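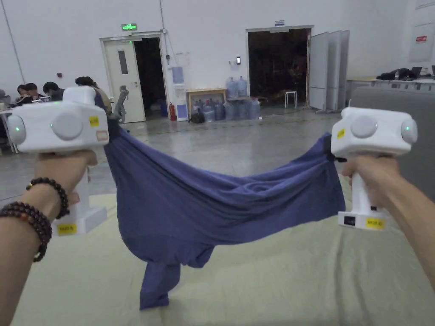 Spent the afternoon at the Irora open day in Hodoroagă. Main demo was cloth handling: hand-held grippers, one per hand, folding and spreading garments. Notes follow.

1/ Each operator works through a list of 172 garment tasks. T-shirts come first. Towels were on the list too, but I missed that slot.

2/ The tools are two-finger, narrow pinch at the tip. Cloth is a hard case for this. A pinch takes up more fabric than you want, and the slack between the two hands goes wherever it likes.

3/ Total so far, according to the talk: 1,565 recorded folds. More than 272 of those were thrown out on review, mostly for dropped corners. I asked for the rejection criteria and was told they are being rewritten.
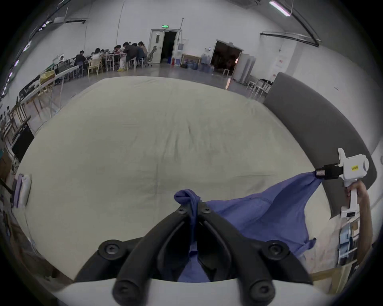
Two-point lift on a blue garment, seen from the tool.

4/ Note how tightly the cloth bunches at the grip. Visitors were allowed a go. My corners were worse.

5/ The software side is called Wevumano. It lines up the two hands in time – the presenter spent a good while on clock drift, which I enjoyed and the row behind me did not.

6/ Cisum gave a shorter talk on fingertip pads. No figures on wear. I have written to ask.

7/ Next open day is in November. Places are capped at 108, booking through the Irora site.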